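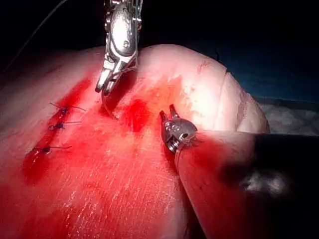

Session 6: The Drunon Suturing Kit
Course notes, Surgical Robotics Lab
Instructor: Rhea Fajardo

Today we look at the Drunon kit from Skorketti, on trial with us until the end of August. I've wanted to teach with this one for a long time!

What comes with it
Two wristed instruments (a needle driver and a grasper), 11 tissue pads, curved needles, thread and the practice software. The video feed records to the lab drive.

What to look for
Interrupted sutures are the place to start. Each stitch gets its own knot, so you can judge them one by one: spacing, tension, length of the tails. Notice how the driver holds the curved needle with its tip pressed into the tissue, and how the grasper's tips point toward the entry site. Good habits begin with that setup — try it slowly, with your wrist turned before you push.

What I like, and what I don't
The wrist motion is lovely, very smooth at low speed (wait until you feel it). The software is weaker. It scores time well but says little about knots, and the manual spends only 2 of its 56 pages on them.

For next time
Read the chapter on needle angles. Bring your trial review form to Benjie Buenaventura before lab.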